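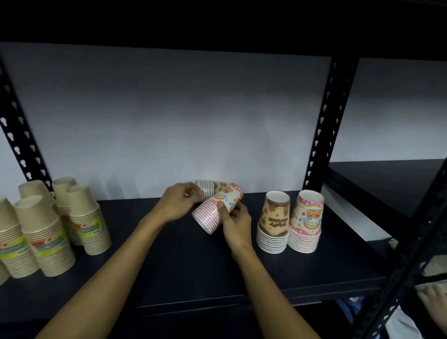 *Estantería metálica con montantes perforados.*

# Preguntas frecuentes: envío de maquetas a Jaseo

Última revisión: 15/5/26

**¿Qué formatos de audio se admiten?**
WAV o AIFF, 24 bits, 44,1 o 48 kHz. Los MP3 se aceptan solo como escucha previa y no pasan a la fase de selección.

**¿Cuántos temas puedo enviar?**
Un máximo de 12 por artista y convocatoria. Las versiones instrumentales y a capela cuentan como temas independientes.

**¿Hay límite de tamaño?**
Sí: 400 MB por envío. Si el material lo supera, divídalo en dos envíos con el mismo número de referencia.

**¿Qué nivel debe tener la mezcla?**
Pico real máximo de −1 dBTP. No se exige máster. Si lo hay, adjunte también la mezcla sin limitador —la necesitamos para las sesiones en directo.

**¿Puedo enviar un tema con samples?**
Solo si están autorizados por escrito. El documento debe identificar la obra original, al titular y el porcentaje cedido. Las bibliotecas libres de derechos se declaran en el campo «Fuentes».

**¿Cuánto tarda la respuesta?**
30 días desde el acuse de recibo. En junio no se procesan envíos; el plazo se reanuda el primer día hábil del mes siguiente.

**¿Qué ocurre si me seleccionan?**
Se ofrece una sesión en la sala Lo Presti, grabada en multipista y publicada en el canal de vídeo. El artista conserva la propiedad de los másteres y cede a Jaseo una licencia no exclusiva de emisión.

**¿Cómo se reparten los ingresos de la sesión?**
El 50 % corresponde al artista, una vez descontada la comisión de la plataforma. Las liquidaciones se emiten cada trimestre a través de Zodus.

**¿Se aceptan temas ya publicados?**
Sí, siempre que no exista exclusividad vigente con otro sello. Indique el ISRC en el formulario. Los catálogos distribuidos por Tarnbridge requieren además una autorización del distribuidor.

**¿Puedo retirar una maqueta?**
Hasta la firma de la licencia, desde el panel de usuario, en «Mis envíos». Después de la firma, la retirada se solicita por escrito y no afecta a las emisiones anteriores.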